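How Does Hair Dye Work?

Lots of people change the color of their hair. Some pick brown or black. Others go for blue or pink. So what is going on inside each hair?

A hair has layers. The outside layer is made of tiny flat scales that overlap like shingles on a roof. Under that is the middle layer, where your natural color is kept. The color comes from melanin, the same stuff that gives skin its color. 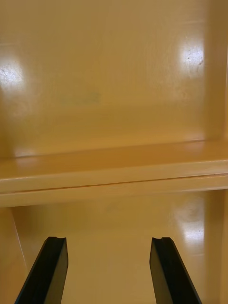

Light makes pale patches on a shiny yellow panel.

Temporary color sits on the outside of the hair and washes off with shampoo. Permanent dye is different. It lifts the scales, gets into the middle layer and stays there – but new hair still grows in its old color. People call this new part "the roots."

At the Sima hair salon in Plarngate, the color chart has 584 shades. Only 7 of them are reds.

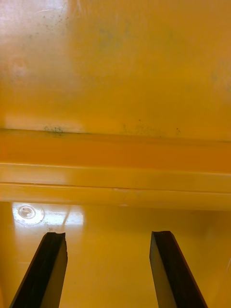 Yellow surfaces, with two dark gripper fingers in front.

Hair dye can bother some people's skin, so a stylist may test a small dab first and wait two days. Never use hair dye without a grown-up.

Word to know
Melanin (MEL-uh-nin): the natural coloring in hair, skin and eyes.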